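Progress report to the Bramgate fund: review of the Gikdale kitchen simulation kit
Second report, November
Prepared by Nhung Cao

Where we are

The fund gave us one licence of the Gikdale kit and asked whether it is worth buying for the other sites. My short answer at this point is not yet. Setup is finished, the arm and gripper models load on both workstations, and we have run 400 simulated pick-and-hold trials across the kitchen set. What we don't have is any evidence that a result in Gikdale tells us much about a result on a real bench.

The sales sheet promises "kitchen-ready grasping out of the box". I would like to know whose kitchen. Of the 400 trials, 70 ended with the object dropped or never picked up, and most of those were tall bottles taken near the top. Iston, who resell the kit here, put this down to our settings. Ashraful Pathirana redid the friction values their way and repeated 30 of the failed trials. The kit logged 2 of them as held.

Appearance is the strongest part of the product, and I'll give them that. The syrup bottle has a rippled body and a paper tag with an orange maple leaf hanging from its neck on a string, and the granite-style counter behind it is speckled in tans and browns. The lettering across the leaf can't be read at the size we get from the wrist view, so we've dropped label reading from the plan.
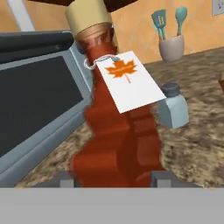
Duyên Hứa disagrees with me on how much the bottle trials matter. In her view a team buying this kit wants cheap rehearsal before it books bench time, and a drop in simulation costs nothing, so the failure count should be read as a list of things to try and not as a mark against the product. She would also like it noted that the scene editor saved her days of modelling work.

I accept the point about the editor. On the rest, rehearsal is only cheap if the failures are the right ones, and we can't tell that from inside the software.

Spending and support

Licence and training are paid. The Vi add-on, which is meant to handle hanging and flexible parts such as tags and cords, is quoted separately – we have not bought it and I don't recommend doing so before a trial copy is offered. Two support requests are still open with Iston. Their last answer was a link to the manual.

Next period

Bảo Đặng will set up matching bench trials with real bottles, same grasp height and same approach angle. Volker Hamann has agreed to lend us the bench on Saturday mornings. Please hold the decision on further licences until those numbers are in.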